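Will a robot ever do my washing-up?

January 8, 2021

I spent a good chunk of the Christmas break standing at the sink, and by the third roasting tin I'd started muttering about robots again. My sister rolled her eyes. She's heard it since we were kids, when I was certain we'd have one each by the time we could drive.

So on Monday I rang Elvia Zepeda, who I used to share a flat with and who now works on robot hands at Skistero, and I asked her straight out. Can it do a sink full of dishes yet? She laughed for quite a long time. Then she said, "Ask me if it can pick up a peg."

I thought she was joking, but no! Most of her week goes on getting two arms and two hands to take hold of plain shapes on a marked sheet. She's fond of those hands and talks about them the way my dad talks about his tomatoes. The outlines on the sheet matter a lot, apparently, as everybody needs to start with the bits in the same places or you can't compare Tuesday's attempt with Wednesday's.

What surprised me is how much of it is about fingers. I'd always pictured the arm as the clever part, but arms have been sorted for ages (car factories are full of them). Fingers have to get round a thing without knocking over the thing next door, and two sets of them have to keep out of each other's way as well. Try it yourself with oven gloves on and a couple of lipsticks stood on end. I did, and I was hopeless.

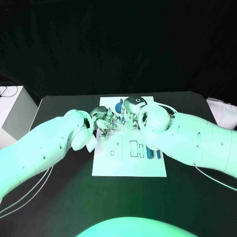 What about the shop floor, then?

Better news there, sort of. My cousin does shifts at Deák, where they pack bathroom fittings, and they've had a machine on the line since March. It does one box, one size, all day long, and he says it's brilliant at it -- 3000 boxes on a good day. Change the box and everyone stands about waiting for an engineer. Give him the new box and he'd have it worked out before his tea went cold.

And the house? My kitchen has 7 drawers and not one of them shuts the same way. There's a mug with no handle that I refuse to throw out. Elvia reckons a folded towel is harder than nearly anything they'd see in a factory, and she wouldn't trust a machine with her own glasses for years yet. I asked how many years and she changed the subject to her new bike.

I'm still hopeful, mind you. I'd happily start with something that only does cutlery. If it took 90 minutes to empty the basket I wouldn't care, I'd be on the sofa -- and it could have the roasting tins when it felt ready.

Next week I'm back to the allotment posts, for those of you who've been asking about the leeks.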